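Hasstead Wool Desk Pad, Large

OK so I have been making these for a while now and I still get excited every time a fresh roll of felt shows up. The Hasstead is my big desk pad, the one I use myself, and it's the thing people write to me about more than anything else in the shop (the coasters are a distant second, sorry coasters).

It's 30 inches wide and 19 inches deep. That fits a full keyboard and a mouse with room left over for a notebook, if you keep a small notebook like I do. I tried a wider one last year and it kept hanging off the front of my own desk and bugging my wrists, so this is where I landed. The corners are rounded just a little, by hand, with a pair of scissors I won't let anybody else in the house touch.

The felt is 70 percent wool and the rest is recycled polyester. I went back and forth on that! All wool feels lovely but it pills like crazy under a mouse, and the blend holds up so much better. The back is natural cork, thin, glued down flat. It grips a smooth desk nicely and it won't scratch a painted one. Mine sits on a glossy white desk that used to show every single coffee ring and now I mostly forget what color the desk is.

Colors right now are oatmeal, charcoal, moss and a rusty orange I named Brultari after a made-up word my family uses for pumpkin soup. Moss sells out first every time. If it's gone when you look, I should have more in October, so please check back before you settle for one you like less. 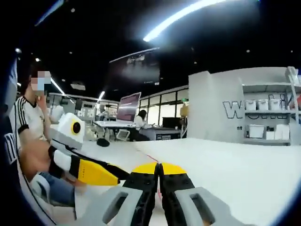
Can I put a hot mug straight on it?
A regular mug of coffee or tea is fine on the felt, but keep pans and anything right off the stove away from it, because the glue under there softens with real heat.

For cleaning, a lint roller does most of it. Crumbs, cat hair, eraser bits, all of that comes right up. For a spill, blot it fast with a dry towel (don't rub, I mean it, rubbing is how you get the fuzzy patch) and then dab with cool water and a drop of dish soap. Let it dry flat. Please don't put it in the washing machine. The cork does not come back from that, and I have the sad little test piece to prove it.

It ships rolled, felt side out, in a cardboard tube. When you open it the ends will curl up at you. Lay it down, put a couple of heavy books on the edges and give it 2 days. If you're in a hurry you can roll it gently the other way for a minute first, which helps a lot.

There's a smaller one too, the Galanis, which is the same felt and cork cut down for laptop people. And if you want a matching pen tray, that's the Hudier, and yes, it comes in Brultari orange. I have all three on my desk and it looks kind of ridiculous and I love it.

Every pad is cut when you order it, so give me a few days before it goes out. Wool smells a bit like wool when it's new, and that fades once it's been out of the tube. Colors shift slightly from roll to roll, so if you're buying two and want them to match, put them in the same order and I'll cut them side by side.

Page updated September 23, 2022

We use cookies to keep your cart working and to see which pages get visited. By continuing to browse you agree to our use of cookies. Accept / Manage settings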